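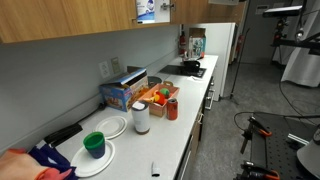

I have been writing planning code for long enough to have strong feelings about log files, and my strongest is that we keep far too little of what the planner was thinking when it changed its mind. We log the joint positions beautifully, of course, and the camera streams, and every twitch of the gripper (at 50 lines a second, if you let it!), and then somebody asks why the arm went for the second plate and we all sit there scratching our heads.

My own conversion came in December, when I spent two days reading through 649 runs from Sibiya, our kitchen planner, and found that I could explain hardly any of the odd ones. The planner had weighed up its choices quite sensibly, I dare say, but it had thrown the losing ones away, and those were just what I wanted to see.

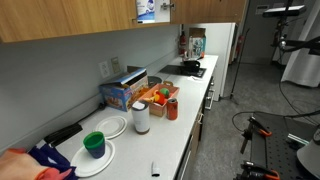 Masanobu Koyama
Planning software lead, Drivard

Take a cup standing on a plate. A person sees at once that you might lift the cup, or lift the plate and bring the cup along with it, and a decent planner will consider both. I would dearly like it to write down both, with the score it gave each one and the view of the world it held at the time, even if that view was plain wrong about where the crate ended.

My colleagues grumble about disk space, and I do have some sympathy, having filled a disk or two myself. But we tried keeping the top 200 candidates for every decision, and the files were still small beside the video we store without a murmur. Reading them has been a joy, in a slow, pot-of-tea sort of way, and I have now fixed three old bugs in the grasp scoring that I had been blaming on the cameras for months. I owe the perception team an apology, and probably some cake.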